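How I freshen up a mattress between sheet changes

I strip the bed completely, open the window and leave everything alone for a bit while I have coffee. Then I go after the crumbs and fluff before anything damp gets near the fabric (wet lint is the worst!).
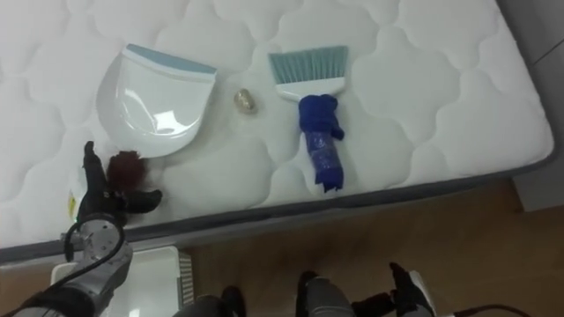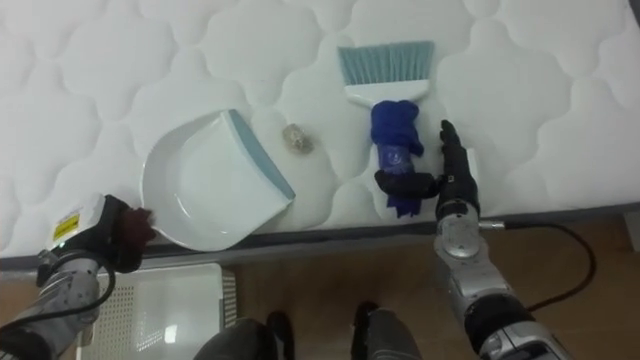
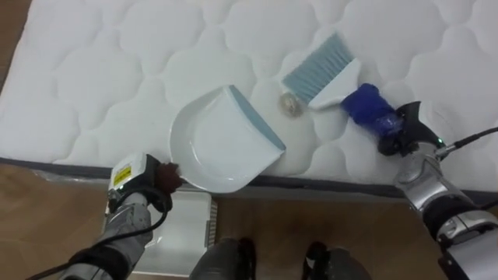 Next comes baking soda. I shake it through a kitchen sieve so it doesn't land in clumps, rub it in lightly with my palm, and walk away for about 13 hours. Viorica Gashi swears one hour is plenty, but I like to do it the night before and sleep on the couch.

Vacuum slowly with the upholstery head, going along the seams first and then across. For stains I use cold water with a drop of dish soap, and I dab, never scrub. Let the spot dry all the way before you make the bed again.

If your mattress is the kind you can rotate, now's a good time to swing it head to foot. I did mine in June and wrote it on a bit of tape under the corner, or I'd never remember.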